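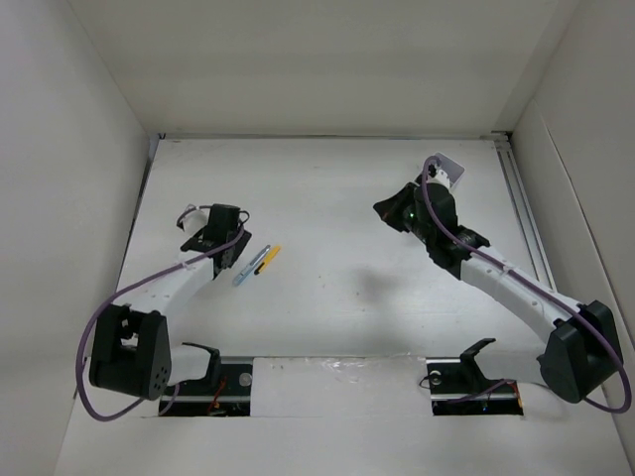
**Reisinger opens its winter scarf collection in January**

The fashion label Reisinger will show its new scarves and knitted dresses in the Stomow shop in January. The collection has 157 pieces, all in two colours, dark green and cream.

"We wanted clothes which a woman can wear to the office and also to a dinner," says designer Corina Moser.

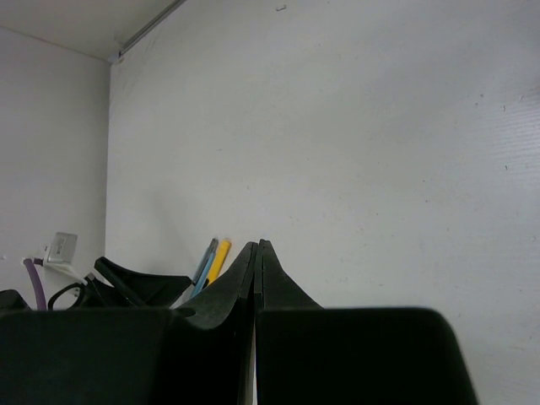
*Two fingers, nearly touching, before a white wall.*

Scarves can be exchanged within three weeks with the receipt.

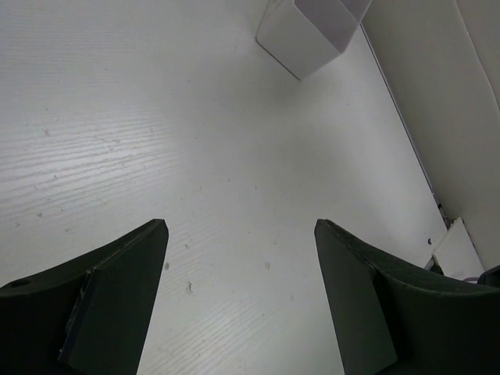

## Contact

Pirmin Kaufmann, press office, Reisinger. Pieces for photo shoots can be lent on request.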